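存档为什么越来越大：《Gridari》的持久化世界与读写预算

2018年11月8日

《Gridari》的存档文件在游戏开始时很小，完成序章、走出第一个室内区域之后，手动存档只记录角色属性、背包、任务状态和少量机关的开合。进入Hadgu城以后，文件大小的增长速度明显变快。等到主线推进到后半段，一个探索得比较彻底的档案，其读取时间主要已经花在重建世界状态上，贴图和几何数据的载入反倒排在后面。

这个现象在开放世界角色扮演游戏里很常见，成因也不复杂：玩家能改动的东西越多，需要记住的东西就越多。值得写的是开发商Salau的处理办法。该公司在8月的一次补丁中重写了存档格式，补丁说明里只占一行，写的是“优化了存档与读取流程”。对照补丁前后的文件，可以看出改动涉及数据的组织方式、写入时机和清理规则三个层面，其中清理规则的变化会直接影响玩家的玩法，补丁说明却没有提到。

下文依次讨论这三个层面，并说明它们对手动存档、自动存档和休息存档各有什么影响。

基准状态与差异记录

开放世界游戏一般不会把整个世界写进存档。世界的初始状态随游戏安装在硬盘上，称为基准状态；存档里写入的是当前状态与基准状态之间的差异。一扇门在基准状态里是关着的，玩家没碰过它，存档里就没有它的记录。玩家打开了它，存档里便多出一条：对象编号、状态字段、新的数值。

差异记录的好处是初期文件很小，缺点是只增不减。门打开之后再关上，理论上已经回到基准状态，记录可以删除，但多数实现不会去做这个比较。原因在于比较需要把基准数据读进内存，写存档的时候恰恰不希望发生额外的读取。于是一扇开过又关上的门，在文件里仍然占着一条记录，内容是“关闭”。

《Gridari》使用的引擎是Waver。在旧版格式里，Waver为每个可交互对象保留固定长度的记录，不论这个对象有几个可变字段。一只木桶只有位置和是否破坏两项信息，一个商人则有库存、态度、日程、所在位置和对话标记，两者的记录头部结构却完全相同。固定长度便于随机访问，读取代码可以直接按偏移量跳转，代价是大量字段填的是空值。

补丁之后改成了变长记录，前面加一个位掩码，说明后面跟着哪些字段。木桶的记录缩短到只剩必要部分。商人的记录没有太大变化，有些甚至因为多了掩码而略长。由于世界里木桶远多于商人，总体积下降得很可观。

变长记录不能再按偏移量直接跳转，必须先建索引。新版文件的末尾多了一张索引表，按区块分组，读档时先读这张表。它的另一个作用是允许局部读取：玩家所在区块及相邻区块的差异优先应用，远处区块的差异等玩家靠近时再应用。这是读取时间缩短的主要来源，和文件大小本身关系不大。

关于文件大小与读取时间的关系，玩家中有一个流传很广的误解，认为存档小就读得快。在机械硬盘上，连续读取几兆字节的数据所用的时间很短，真正耗时的是把每条差异应用到对应对象上。应用一条差异，需要找到对象、实例化它、覆盖字段、通知脚本系统、必要时重新计算寻路网格。最后一步尤其昂贵。一个装满了被推倒书架的房间，比一个装满了被拿走的勺子的房间慢得多，虽然两者的记录条数可能一样。

物理对象的问题

勺子其实也有它的麻烦。《Gridari》里可拾取的小物件带有完整的刚体物理，玩家走过桌边会碰落杯子，施放冲击类法术会掀翻整桌餐具。每个被移动过的物体都需要记录新的位置和朝向。位置是三个浮点数，朝向是一个四元数，再加上线速度和角速度，防止读档后物体悬停在半空。

旧版格式对上述所有数值都使用完整精度。新版把静止物体的速度字段省去，四元数压缩为三个分量，第四个由归一化条件推出，位置则改为相对区块原点的定点数。定点数会带来微小的误差，而这种误差是补丁后一批错误报告的来源：叠放的物体在读档之后偶尔会弹开。

弹开的机制如下。两只碗叠在一起，存档时它们之间的间隙刚好满足碰撞求解器的容差。位置被量化之后，间隙可能变成轻微的相互穿插。读档后物理系统在第一个步长里检测到穿插，施加分离冲量，上面那只碗就飞了出去。旧版也有这个问题，只是程度轻得多，因为旧版的误差仅来自浮点数本身的舍入。

Salau的应对是给读档后的物体设一段休眠期。在这段时间里物理求解器不处理静止物体，直到有外力触碰它们。这样碗可以一直叠着，但玩家一旦碰到其中任何一只，累积的穿插会在那一刻集中释放。喜欢在自宅里摆放物品的玩家应该已经注意到了，摆好的东西看着没有问题，走近一碰，整个架子都会散开。

一个可行的规避办法是在摆放时给每件物品留出肉眼可见的间隔，不要叠放，也不要让物品紧贴墙面。墙面属于静态几何，不参与量化，物品与墙之间的误差因此是单边的，更容易发生穿插。

三种存档的写入时机

《Gridari》有三种写入存档的途径：菜单里的手动存档、切换区域时的自动存档，以及在床上休息时的休息存档。三者写出的文件格式相同，写入前的准备工作却不一样。

手动存档可能发生在任意时刻，包括战斗中、坠落中和对话的间隙。游戏必须把所有正在运行的状态都记下来：敌人的行为树走到哪一个节点，投射物飞到哪里，持续性效果还剩多长时间，脚本挂起在哪一行。这部分数据称为瞬态数据，结构复杂，容易出错。很多“读档后敌人发呆”的问题，根源都在行为树节点没有被正确恢复。

自动存档发生在载入画面期间。此时旧区域已经卸载，新区域尚未完全激活，绝大多数瞬态数据不存在。写出的文件较小，也比较干净。

休息存档介于两者之间，但它有一个特殊步骤。玩家选择休息时，游戏会把时间推进若干小时，推进过程中会结算日程、商人补货、作物生长、伤势恢复，然后执行一次世界清理。清理完毕后才写文件。

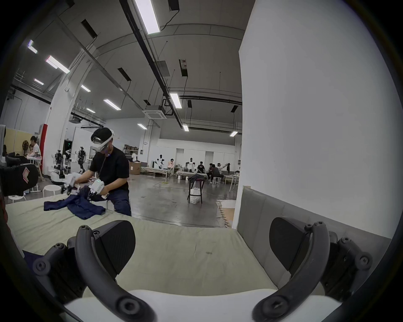
一张铺着浅灰绿色床单的床，床头为灰色软包。

世界清理是三种途径之间最重要的区别。手动存档不触发清理，自动存档只清理刚刚离开的区域，休息存档则对所有超过期限未访问的区块执行清理。一个从不在床上休息、只用手动存档的玩家，其差异记录会一直累积下去。游戏里的休息又恰好是可以回避的：伤势可以用药剂处理，疲劳值的惩罚在中期以后可以用装备抵消。从数值角度看，休息在后半段几乎没有收益，于是最熟练的一批玩家得到了最臃肿的存档。

补丁之前，清理的规则很宽松。一个区块需要在玩家离开后经过20个游戏日才进入清理名单，并且只清理尸体和掉落物。容器里的东西、被移动的家具、被破坏的场景物件都会保留。补丁之后，期限缩短到6个游戏日，范围扩大到所有未被标记为“玩家所有”的松散物件。

这就是补丁说明里没有写的那一处变化。它的实际后果是，以前可以把战利品随手放在野外营地的地上，过一段时间再回来取；现在超过期限并在床上休息一次，这些物品就会消失。官方论坛上有人把它当作丢失物品的错误来报告，但从文件里看，清理程序运行正常，结果符合新的规则。

容器是否安全，取决于容器本身的类型。游戏里的容器分三类。第一类属于玩家住宅，永远不清理。第二类是带有刷新标记的容器，常见于地下城和商铺，清理时会连同玩家放进去的物品一起重置。第三类没有刷新标记，也不属于玩家，散见于野外和部分民居，补丁前后都保留内容。第二类与第三类在外观上没有任何区别，界面上也不提示。要判断一个容器属于哪一类，只能先放入一件没有价值的物品，等期限过后休息一次，再回来检查。

记录上限

在旧版格式里，差异记录有一个硬性的上限，按区块计算，每个区块不超过2000条。达到上限以后，新的差异会覆盖最早的一条。这个设计大概是为了保证单个区块的载入时间有上界，对绝大多数区块来说也足够用。野外区块里的可交互对象本来就稀疏，玩家很难把它填满。

例外是Hadgu的中央市场。这个区块的对象密度远高于其他地方，摊位上的每一件商品、每一只篮子、每一盏灯都是独立对象。在市场里打过几场架，再施放几次范围法术，记录就会触顶。被覆盖的最早记录通常是玩家初次进城时产生的那些，其中包括一部分任务机关的状态。任务机关与勺子共用同一张表，没有优先级的区别。

由此产生了旧版最著名的一个错误：市场地下水闸在打开之后会自行关上，已经完成的支线再次出现在日志里，而负责推进支线的角色已经离开，任务永远无法完成。当时流行的解决办法是在打开水闸之后立即存档，并且避免在市场里战斗。这个办法有效，但多数人并不清楚它为什么有效。

新版把记录分成了两张表。带有任务标记的对象进入独立的表，没有上限，也不参与清理。其余对象仍受上限约束，触顶后的淘汰顺序改为按重要程度排序，依次丢弃位置变动、破坏状态和开合状态。水闸问题就此消失。对于补丁之前已经损坏的存档，游戏在首次读取时会检查任务进度与机关状态是否矛盾，发现矛盾时以任务进度为准。这项检查只覆盖主线和较大的支线，小型委托不在其中。 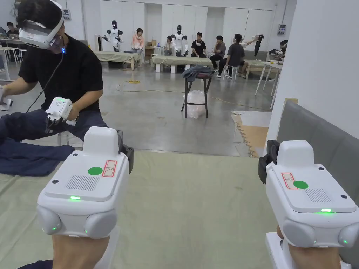 迁移旧存档时还有一个细节。旧格式里没有任务标记，转换程序要靠一份随补丁附带的对象清单来判断哪些记录应该移入任务表。清单里有162个对象。凡是清单遗漏的任务对象，转换后都会被当作普通物件，受上限和清理规则的约束。目前能够确认遗漏的是Hadgu北门外的一座绞盘，它属于一个较短的委托，玩家如果在补丁前转动过它，补丁后又在附近区块制造了大量差异，就有可能看到它回到初始位置。重新转动一次即可，委托本身不会因此中断。

主机与电脑版本的差别

主机版本对单个存档的体积有配额限制，配额在游戏安装时向系统申请，运行期间不能扩大。旧版的处理方式很直接：体积接近配额时，游戏关闭自动存档，只保留手动存档，界面上给出一行提示。提示出现的位置在系统菜单的第二层，平时不容易看到。不少玩家在死亡之后才发现，自动存档已经停了很久。

新版改为分层写入。每次手动存档写出一个完整文件，作为基线；随后的自动存档只写相对于这条基线的增量。基线被新的手动存档替换时，旧的增量一并删除。这样自动存档的体积很小，配额问题基本缓解。

增量存档的可靠性取决于基线。如果玩家手动删除了基线所在的那个存档栏位，依附于它的自动存档也随之失效。新版在删除栏位时会弹出确认框，文字是“相关进度将一并删除”，没有说明“相关进度”指的是什么。建议在删除任何手动存档之前，先在另一个空栏位里新建一次手动存档，使自动存档改挂到新的基线上，然后再删旧的。

电脑版本没有配额限制，但同样采用了增量结构，以便两边共用代码。电脑版的额外风险来自云同步。同步服务按文件逐个上传，基线与增量是两个文件，上传的先后没有保证。在一台机器上退出游戏之后立刻关机，有可能出现增量已上传而基线没有上传的情况。另一台机器下载之后，会提示自动存档损坏。文件本身没有损坏，只是找不到对应的基线。回到原来的机器上重新联网同步，即可恢复。

脚本状态的残留

除了对象差异，存档里还有一部分数据属于脚本系统。Waver的脚本在虚拟机中运行，每个脚本实例都有自己的变量和调用栈。任务脚本在任务结束后应当停止并释放，但是否释放由脚本作者在代码里显式声明，引擎不会自动回收。

《Gridari》的支线脚本由多个小组分别编写，风格不统一。有些在结尾正确地调用了停止函数，有些则停在一个永远不会满足的等待条件上。后者每次存档都会被写入，每次读档都会被恢复，并且在运行期间以固定间隔检查那个条件。单个实例的开销可以忽略，大量实例叠加之后，表现为每隔几秒出现一次短暂的帧时间尖峰。

这种尖峰很难和其他原因造成的卡顿区分开来。一个比较可靠的判断方法是看它的周期：由脚本轮询引起的尖峰间隔恒定，与镜头朝向和画面内容无关，站在空旷地带原地不动也会出现。若是贴图流送引起的卡顿，站着不动时应当消失。

8月的补丁没有处理这一问题，后续的小型更新也没有涉及。玩家自己没有清理手段，因为脚本状态以二进制形式嵌在文件里，校验和覆盖全文件，修改任何一个字节都会导致读取失败。从技术上说，最简单的做法是在读档时对照任务日志，凡是已完成任务所属的脚本实例一律终止。Salau没有采用，可能是考虑到部分已完成任务的脚本仍在承担后续功能，例如控制某个角色在任务之后的对话内容，一律终止会破坏这些功能。

模组与存档的耦合

模组进一步加重了上述所有问题。每个模组新增的对象都会得到一个编号，编号由模组的加载顺序和模组内部序号组合而成。加载顺序一旦改变，存档里的差异记录就会指向错误的对象。旧版对此没有防护，改变顺序之后读档，轻则物品变成另一种物品，重则直接崩溃。

新版在文件头里保存了模组清单和各自的顺序，读档时先与当前顺序比较，不一致则建立映射表，把旧编号换算成新编号。这套机制对单纯的顺序变化是可靠的。对于卸载模组的情况，它会丢弃所有指向已卸载模组的记录，但脚本实例不受影响，理由同上一节。因此卸载带有脚本的模组以后，存档里仍然会留下失去宿主的脚本实例，它们引用的对象已经不存在，每次轮询都会在日志里写一条错误。

日志本身也会拖慢游戏。在机械硬盘上，频繁的小块写入会与贴图流送争用磁头。如果必须卸载带脚本的模组，应当先在配置文件里关闭脚本日志。这样并不能去掉残留的实例，只是避免它们产生额外的磁盘活动。

安装模组的时机也有讲究。最稳妥的是在新游戏开始之前一次装好，中途不再增减。如果要在中途加入，应当选择一个已经清理过的存档：先回到玩家住宅，在床上休息一次，写出休息存档，退出到主菜单，再安装模组，然后从这个休息存档读取。室内区块的瞬态数据最少，编号换算出错的可能性也最低。

对玩法的影响

把前面的内容合在一起，可以得到几条操作上的建议。

长时间游玩的档案应当定期在床上休息，即使角色并不需要恢复。间隔不必很短，每完成一个较大的地下城之后休息一次即可。休息之前，确认没有重要物品留在野外地面或地下城的容器里。

在Hadgu的市场附近，范围法术仍然应当少用。新版虽然保护了任务机关，每区块的普通记录上限还在，触顶之后玩家摆放或移动过的物件会悄悄复原。市场二层可以购买的那间住所与市场属于同一个区块，共用同一个上限。住所内的容器不参与清理，但摆在桌面和架子上的物品要和市场里的篮子、灯具争夺名额。想要布置住所的玩家，最好选择城西的那一间，它位于独立的室内区块。

手动存档尽量避开战斗和脚本演出。对话结束后稍等几秒，等任务提示从屏幕上消失，再打开菜单。任务提示的显示与脚本阶段推进在同一个函数里完成，提示消失意味着该函数已经返回。

保留一个序章结束时的手动存档。它体积很小，不含任何Hadgu城内的差异，可以作为排查问题的对照。如果某种卡顿在这个存档里也存在，原因就不在存档，应当去检查驱动程序和画面设置。

格式本身还有改进的余地。容器的刷新标记应当在界面上有所体现，哪怕只是图标颜色的差别；清理期限也可以做成选项，让硬件较好的玩家自行延长。这两处改动都不涉及底层结构，标记和期限在新格式里已经是独立字段，读取代码也已经具备。截至本文写作时的版本，配置文件中能找到清理期限对应的键名，修改后会在下次启动时被还原为默认值。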